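4 min read · 14 shares · 3 comments

3.2 Where clean clothes wait

Most of the homes in our study had a place where laundry sat between drying and the wardrobe, and it was hardly ever a table. Families in Gillileck told us, often with a laugh, that the bed was simply the largest flat thing they owned – and woven mats kept turning up under the piles as well. Figure 3 shows dark clothing heaped on an oval brown mat (left) and a folded pair of jeans on a straw mat spread over a bed (right).
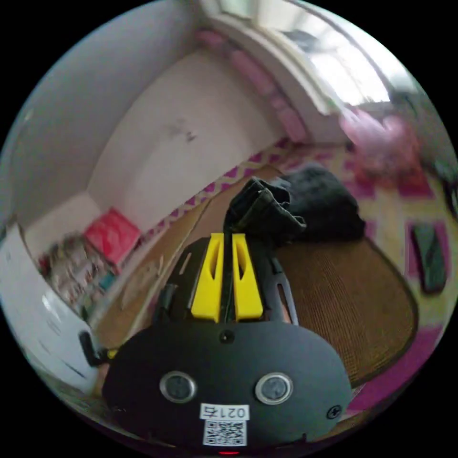
Do people sort before they fold? Many fold whatever comes to hand first and let the sorting happen as the piles grow, though jeans and other heavy things tend to be done early.

We had expected the waiting time to depend on the size of the household, and we were a little surprised to find that it followed the distance to the wardrobe much more closely. A pile two steps from an open shelf was usually gone by evening – a pile in another room could easily stay until Saturday.

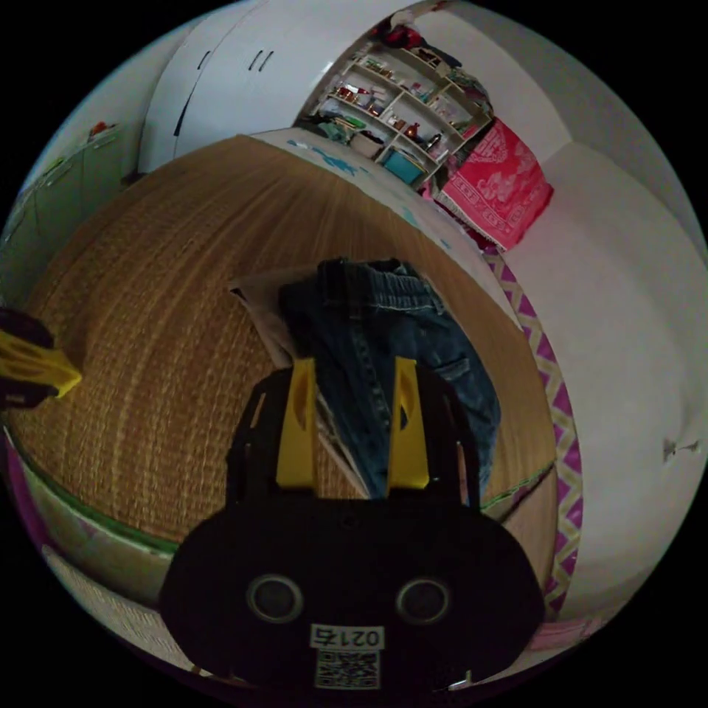

The same people were quite relaxed about this, and several described the waiting pile as a kind of second wardrobe, from which the next day's clothes could be taken without opening a door.

472 views · Comments (3)

Yamuna Murthy: My mother's bed was exactly this, all week long!

Sorin Pop: Did you ask about ironing? I would love to see that split out.

Bhupendra Sisodia: Lovely section, thank you for sharing it.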